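The Plate Problem: Why Clear Bottles Still Stall a Two-Armed Robot

October 26, 2026
By the Tramach staff

Print this article | E-mail this article

Lifting a plastic water bottle off a dinner plate takes a person less than a second of thought. For a robot with two arms and two multi-fingered hands, the same job passes through four separate pieces of software, and each one can be wrong in its own way.

Mendedell, a small company that writes control software for upper-body humanoids, has used the task as a regression test since July. The setup is plain: a white table, a round plate with a raised rim, and a clear bottle lying on its side. Every new build of the company's manipulation stack, which it calls Todis, has to run against it before it is merged.

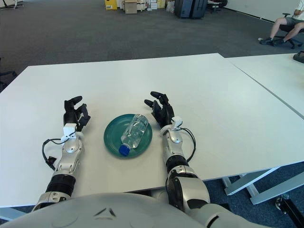
The first stage is perception. Depth sensors that project infrared light do poorly on clear plastic. Part of the light passes through, part bounces off at an angle, and the depth map comes back with a hole where the bottle should be. Todis does not try to fill the hole. It segments the bottle in the color image, fits a cylinder to the outline, and takes the height of the support surface from the plate and the table, both of which return clean depth.

The cap matters more than its size suggests. It is opaque and colored, so it gives a stable point at one end of the cylinder and settles which way the bottle is facing. When the cap is hidden by a hand, the estimator holds its last good orientation and raises the uncertainty on every update until the cap is seen again. Above a set limit, the planner is told to stop and look.

The test log now holds 2,447 attempts. In 1,783 of them the bottle was lifted and set down inside the target zone on the first try. The rest are sorted by the stage at which they went wrong, and the sorting is done by hand from the recorded joint and image data.

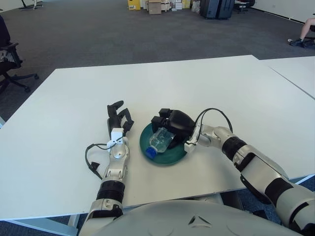 Grasp planning comes next. The planner samples hand poses along the length of the cylinder and throws out any pose that puts a finger through the plate. With a flat table that check is simple. With a rim, the fingertips have less room to get under the bottle, and the number of usable poses drops sharply. Early builds modeled the plate as a flat disk, and the planner kept choosing poses that drove a fingertip into the edge. The current model uses a disk with a ring on top. It is still crude, but it costs almost nothing to check.

Arm selection is handled by a scoring function with 5 terms: reach, wrist angle, distance to joint limits, clearance from the other arm, and whether the hand would block the head camera's view of the cap. The last term was added after the others. Its weight is low when the bottle is fresh in view and grows with the estimator's uncertainty.

Once an arm is picked, the other one becomes an obstacle. Todis plans for both arms as one system with 7 joints per side, even if only one side is going to move. Planning them apart was faster, and it produced motions in which the idle hand sat in the path of the working one. The joint planner takes longer to return an answer but needs fewer replans.

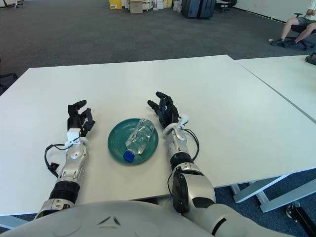
Cables get their own treatment. A loop of wire outside the wrist does not appear in the robot's description file, and a collision checker that trusts the file will happily route a forearm through it. Mendedell wraps each wrist in a padded capsule that is larger than the metal. The padding makes some tight poses unreachable. The developers accept the loss for now, and a flexible cable model is listed in the issue tracker without a target release.

The third stage is control. Position control alone is a poor match for thin plastic, which dents under a small error and then changes shape in the estimator's view. Todis closes the fingers at a limited motor current, waits for the finger joints to stop moving, and compares the stopped positions with what the cylinder model predicts. If the fingers close further than the model allows, the grasp is marked as missed and the hand opens again.

A light bottle adds a second difficulty. It rolls when one finger touches before the others. The controller now slows the approach over the last part of the path and brings the thumb and opposing fingers in together, with timing taken from the predicted contact points. This change was tested against a grasp library from Hauksdóttir, a separate project that stores recorded hand shapes for common household items. The recorded shapes did better on the table. The computed ones did better on the plate, where the rim is part of the calculation.

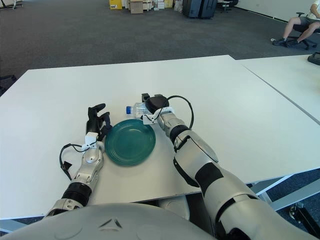 The fourth piece is a monitor that runs beside the others and decides which of them to blame. It compares the bottle's pose before and after each motion. A bottle that has moved while no contact was detected points to the contact threshold. A bottle that has not moved after a grasp was declared points to the cylinder fit. The monitor writes a tag to the log and proposes a restart point, so that a failed grasp does not send the whole task back to the beginning.

Restart points have turned out to be the hardest part to maintain. Each one assumes something about the state of the hands and the object, and a change in any stage can break that assumption without failing a unit test. Mendedell now requires each restart point to declare its preconditions in the same file as the code that uses them. The build fails if a precondition refers to a value that no stage publishes.

The next release of Todis will add a second support object to the plate test, and the restart code is being rewritten first.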